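Cooking small in Kustbridge: a talk with Divya Ramasamy

May 29, 2024

Divya Ramasamy has not used a full-sized oven since last September. The one she had stopped heating properly, the repair was going to cost more than she wanted to pay, and she decided to see how long she could manage with what was already on the counter. She is still managing, and has now written a short cookery course on the subject for Veltomel, the adult education centre in Kustbridge.

The course is called Cooking Small. It runs over six evenings and is aimed at people who have a toaster oven, a microwave and not much else. Students sign up for it, she says, and so do people who have moved into rented rooms, and a fair number of retired people who no longer want to heat a big oven for one dinner.

"I thought it would be all students," she says. "The first group had two. Everyone else was older than me."

She taught school cookery for 14 years before this, and she talks about food the way you would expect from that. She gives temperatures without being asked. Most things in a toaster oven, she says, should go in at a lower setting than the packet tells you, and she starts from there and works up.

"The element is very close to the food. People put a tray of chips in at 200, they look nice after ten minutes, and the middle is still raw. So they think the oven is no good. Turn it down and move the shelf down. It takes a bit longer and they cook through."

I asked what a person needs to buy to get started. Very little, was the answer. A tray that fits, a bowl or two, a pair of proper oven gloves. She is firm about the tray. The ones that come with toaster ovens are often thin, and they bend when they get hot, so that the fat all runs to one corner. A second tray, a heavier one with a lip, is the first thing she would spend money on. Measure the inside of the oven before you go to the shop, she says, and measure it with the door shut.

"I have bought two trays that didn't fit. You would think I'd learn after one."
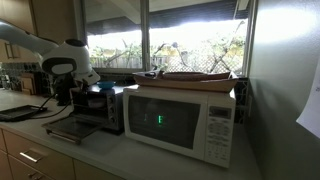

Where the appliances stand matters as much as what goes in them. A toaster oven has a door that folds down, and when it is open it takes up the front of the counter. Anything you were going to put down there has to go somewhere else. In her first week without the big oven she kept opening the door with a hot tray in mind and finding there was no place to set it.

"You open the door and that's your worktop gone. So before I cook anything I clear the bit to the side. The tray comes out and goes there. I do it every time now, before I've even peeled an onion."

She tells her students to practise with the oven cold. Open the door, slide the tray out, turn, put it down, shut the door. It feels silly, and some of them laugh, but she has seen enough people stand in a kitchen holding something hot and looking for a space. In a small room there may be only one way to turn that works. It is better to find that out with an empty tray.

The microwave is the other half of the course. Ramasamy uses hers for starting things off. Potatoes go in first until they are nearly soft, then into the toaster oven to brown. The same goes for squash, beetroot and whole carrots. She does not cook meat in it. Rice she used to do in a pan and now does in the microwave in a deep bowl, after one of her students showed her how.

"He'd been doing it that way for years in a bedsit. I was meant to be teaching him. His rice was better than mine, so I changed the handout."

The handouts have become a bit of a project in themselves. They began as a single sheet and are now a newsletter called Zedum, which goes out every fortnight by email. It has 3,090 readers, far more than have ever taken the course. The name was her daughter's idea and does not mean anything. Each issue has one main recipe, one thing to do with leftovers and a page of letters.

The letters are mostly about cleaning. Crumbs under the element, grease on the glass, a smell of fish that will not go away. Her advice on all of this is plain. Unplug the oven, let it go cold, pull out the crumb tray and wash it like any other dish. Wipe the glass with a damp cloth and bicarbonate of soda, leave it, wipe it again. Do not spray anything inside. For a microwave, heat a bowl of water with half a lemon in it and then leave the door shut for a few minutes before you wipe.

"They want me to tell them there's a product," she says. "I get asked for the name of the product. It's a cloth."

The other thing readers write in about is storage, and here she has had some arguments. Anyone with a small kitchen will know that the top of an appliance ends up as a shelf. A bowl goes up there, then a board, then something that was a present and has nowhere else to live. One reader wrote a long letter saying this was dangerous and should never be shown or encouraged. Another wrote back to say that if she took everything off the top of her microwave she would have to keep it in the bath.

Ramasamy's own position is somewhere in the middle. The top of a toaster oven gets hot and ought to be clear when the oven is on. Plastic in particular should come off. When the oven is off and cold, she does not mind what people put there, provided they take it down again first. A microwave is less of a worry, but it has vents, and they need to be left open. Check the booklet for where yours are.

"I'm not going to tell someone with one metre of counter that they can't put a bowl down. I'd just like them to look up before they turn the knob."

She has a routine for it. Before the plug goes in, she touches the top of the oven with her hand. If there is anything there, her hand finds it. She says this has saved her a mixing bowl and at least one tea towel.
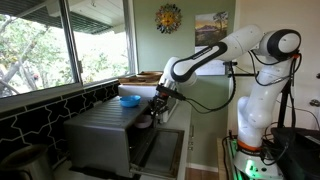
Bowls come up a good deal when she talks. She likes small ones and thinks most people own too few of them. In a big kitchen you can chop onto a board and leave things in heaps. On a short counter the heaps run into each other. She puts each thing in its own bowl and the bowls can go where there is a gap: on the windowsill, on a chair if need be. When a bowl is empty it goes straight in the sink.

What may go in the oven is another matter, and she spends most of the second evening on it. Ceramic is usually all right, but look underneath for a mark. Some glass is fine and some is not, and if you do not know, leave it out. Melamine looks like china and must not go in. She has had a student argue with her about that, holding a bowl that had already gone brown at the bottom.

"Colour tells you nothing," she says. "You get a pretty little bowl and it could be anything. Pick it up, turn it over. If it doesn't say, it's for cereal."

The recipes in the course are ordinary ones. There is a tray of sausages with apple and onion, a baked egg dish, flatbreads, a small crumble, stuffed peppers. On the last evening the class makes a cake in a loaf tin, with foil over the top for the second half so that it does not burn. She tested the cake more than anything else. The early ones rose until they touched the element.

Her favourite is the peppers. They sit upright in a small dish, they do not mind if the heat is a bit uneven, and they can be eaten cold the next day. She fills them with rice, tomatoes, cumin and whatever cheese needs finishing. For the crumble she softens the fruit in the microwave first and drains off some of the juice, or it boils up over the sides and you spend the evening scraping.

Some things she has given up on. She no longer roasts a whole chicken, although a small one would fit. The skin caught before the legs were done, and she did not enjoy checking it every few minutes. She buys thighs now. Yorkshire puddings were a failure too. The oven loses too much heat when the door comes down, and they sank every time. A reader in Pisharody Road, two streets from her, says he makes them without trouble and has offered to come and show her.

"I might let him," she says. "I'd want to see it."

I asked whether she would go back to a full-sized oven. She has been thinking about it. Her family comes at Christmas, and last year she cooked in stages and borrowed a neighbour's oven for the potatoes. A shop in town quoted her £1,701 for a new built-in one with fitting, and she laughed when she told me the price. She may look for something second-hand. If she does, the toaster oven will stay where it is, and so will the microwave. She says she would still use them on most days.

The next course at Veltomel starts after the summer break. You will need to bring an apron, a tray if you have one that fits a small oven, and a box to take food home in. Places can be booked at the front desk or by telephone. Zedum is free, and back issues can be had on paper from the same desk.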